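Open day at Tresutau

Went to the Tresutau open day in December, mostly for the two-arm manipulation demo in bay 10. Eoin Noonan ran it and took questions between runs. Control loop details were thin, but he did say the hand firmware is on revision 21.

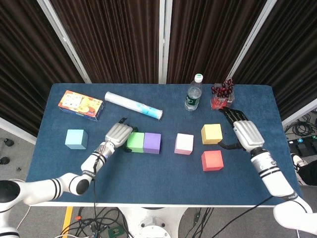 Left hand at the green cube, right hand over by the grapes.

The foam cubes are easy targets. I was more interested in the grapes and the clear water bottle, both hard on depth sensing. Noonan said the training set holds 409 episodes, 72 of them with clear plastic. I've asked him for the grasp logs.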